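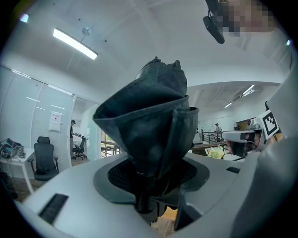 **Kolletti hand grippers, the pair. Review after one February**

We do picking and packing at Farkcombe, gift stuff mostly. Management wants arms on the bench by fall, so for now we wear the grippers and record the jobs ourselves. 20 minutes on, then swap. 111 recordings so far from our shift.

Good: light enough. Jaws hold cloth well, better than I expected. Setup is quick once Kaj Snorradóttir shows you, the Katine manual is useless.

Bad: cables. Always the cables. They drag at your wrists and you start moving funny to keep them out of teh way. Also thin, flat things are a pain, anything with a frame takes me two or three goes. 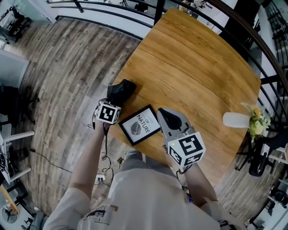

*Both grippers on, framed print and black item on the table.*

What it changes for people? Slower days, for one. Pathirana cut our quota by 40 percent on recording shifts, fair enough. But my hands do the job without me thinking and now I have to think. Thilini Chowdhury asked what happens to the bench crew after fall and got "retraining", no details.
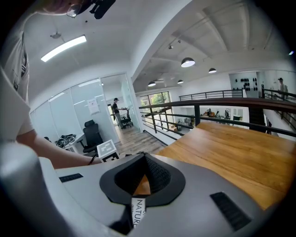 Anyway she's still asking, and I'd want that in writing before we record much more. As a tool, fine. Wrists sore by 4 pm, so buy the padded straps, they're seperate.

3.5 out of 5. Would be 4 with shorter cables.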